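About Pirnska

Pirnska is a small company of eight people in Gorosthorpe. We help robot builders to find out what went wrong. When a machine has dropped something, hit something, or stopped without any message, the builder sends us the logs, and we repeat the event in simulation until we understand it.

The company was started by Manaia Trevaskis after five years of service work on two-armed machines. The first customer was Ponitz, and the fault they brought to us still explains our work better than any brochure.
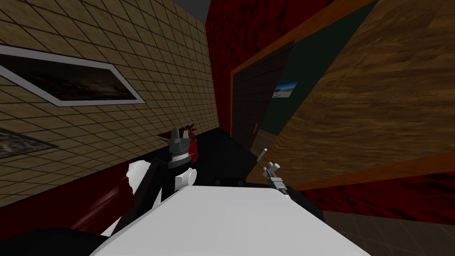
Their robot had passed every test in the workshop. In a narrow corridor it sometimes closed a gripper too early, and then the software reported a successful grasp. The arm went on to the next step with nothing in the hand. No person was hurt, but a robot that believes it is holding a thing can move in a way that people near it do not expect. We treated it as a safety matter from the first day.

We built a set of rooms and corridors with different walls, floors and colors, and ran the same task 212 times. We kept every bad run, also the ones that looked boring.

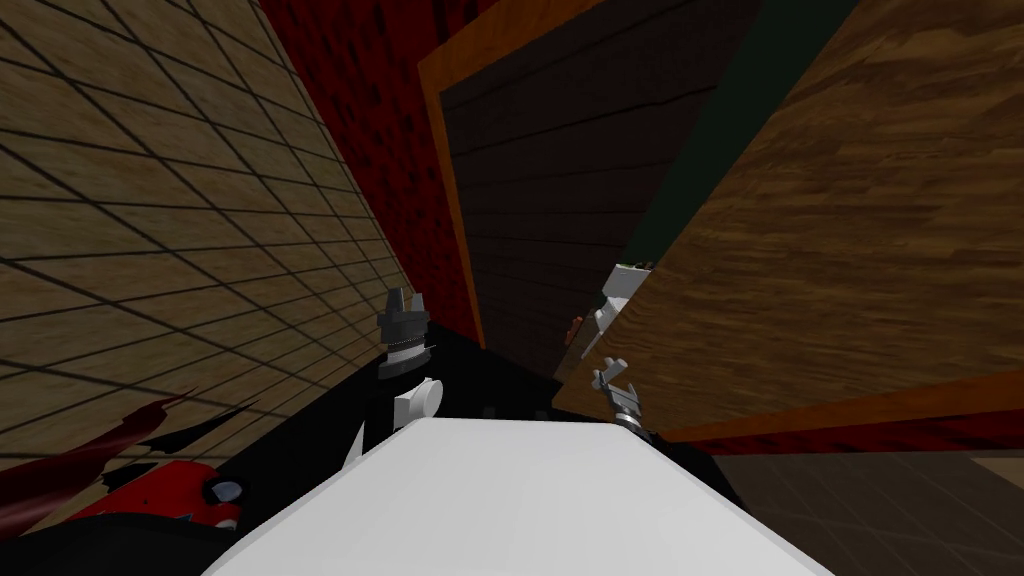

Simulated corridor, left gripper with nothing between the fingers.

The cause was a small one. The software looked only at the finger motor. If the motor slowed down, it decided that an object was there. Near a wall the arm took a more bent position, friction in the finger drive went up, and the motor slowed down by itself — so the robot was sure, and wrong.
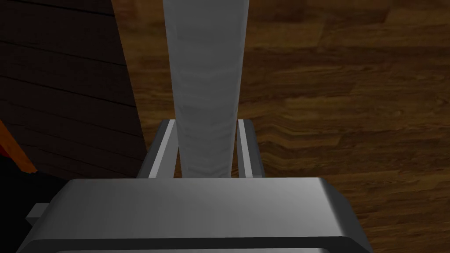 Gripper view in simulation: fingers on both sides of the object, not yet closed tightly.

Ponitz now compares the finger opening with the expected size of the object before the arm may lift. If the two values do not agree, the arm stops and asks for an operator. We recommended also a slower first lift, and they accepted this.
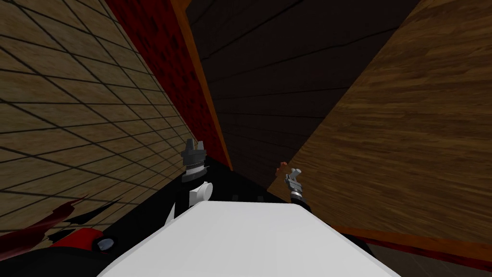 Since then we have the same rule for each customer. Our report says what failed, how often we could repeat it, and what we still do not know. The last part is sometimes the longest. We do not sell robots, and we take no payment from companies that sell parts for them.

Our method for sorting failed runs is called Radonjić, after the street where we had our first office. It is used in all our projects, and we teach it in a short course every July.

If your robot did something that you cannot explain, please write to us before you change the software. Keep the logs, keep the old version, and note the time of day when it happened.

Contact | Courses | Reports | Work with us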